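Section 5: When the arm drops a plate or won't let go of one

Most of you will land in this section with a plate on the table and error 1237 on the screen. I've been there plenty! On the Rarkis controller 1237 means "grip lost," and it comes up whenever the fingers close further than they should with a plate supposedly between them. Clear it too fast and the arm carries on as though it still has something to carry, so please go through the steps in order.

CAUTION: Hit the stop button before you reach into the rack. A paused arm still has power and can move the second somebody presses Resume.

5.1 First things first

1. Press stop and wait for the green lamp to go out.
2. If a plate is still in the fingers, hold it with one hand and press Release with the other.
3. Check both finger pads for grease or crumbs. Wipe them with a damp cloth and let them dry.
4. Write down the slot number from the error line (you'll want it in 5.3).

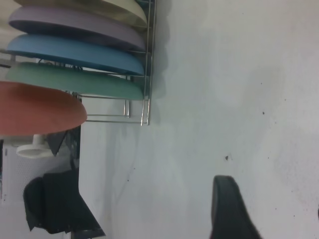
Slot spacing is what got me the first time, back in January. I'd loaded the rack by eye, squeezed everything up a bit, and the fingers came down on a rim when they should have gone past it. With the fingertip out over the bare table and the red plate sitting a little apart from the others, you've got the kind of room I like to see before an approach. If your plates are packed tighter than the Fesar spacer, take them out and start over.

5.2 Checking the lift

Set the speed to the lowest setting and run one pick from the front of the rack. Keep your hand near the stop button the whole time.
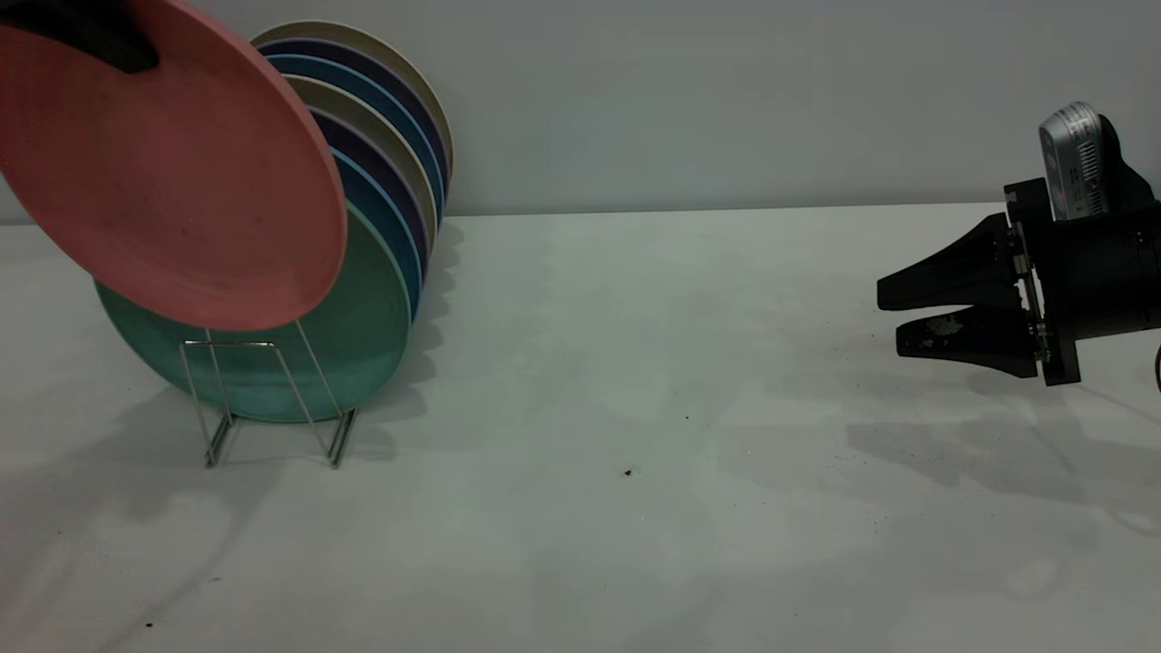
Watch for a twist as the plate clears the wire. A small one is fine, but if it swings, the grip is too far off center, and you should stop right there and move the pick point 2 mm toward the middle. Run it again. I usually need a couple of goes, and I've been doing this a while!

Note: don't fix a swinging plate by cranking up the force. I did that at our Buenaventura site and chipped a rim.

5.3 Resetting the rack

1. Lower every plate until it rests on the wire by itself.
2. Move the arm back to its park position.
3. Open the Sotance screen, choose Rack, then Relearn.
4. Keep your hands and sleeves off the table until it beeps.

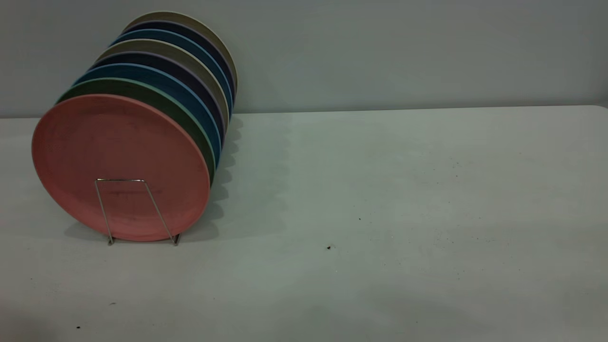
If Relearn comes back with the wrong number of plates, it's nearly always the lighting, so close the blinds and try again. Dark plates are the worst for this (mine get missed by late afternoon). Then go to the slot you wrote down in 5.1 and delete its old pick point, or the same fault will be back on the very next run.

5.4 If the fingers won't open

This one is rarer and it scares people more. Don't pull on the plate. Turn the manual release knob on the wrist a half turn to the left, support the plate from below, and wait. The fault counter locks at 1000 and the arm won't restart past that, so clear it while you're in there. 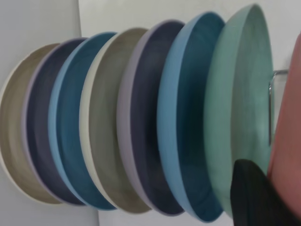

Godfrey Kimaro wrote in to say that a half turn wasn't enough on his arm, and that he had to go nearly a full one before the fingers let go. He also asked for a warning that the plate comes free all at once, "so hold it like you mean it." Fair point, and I've changed my own habit to two hands, with somebody else on the knob.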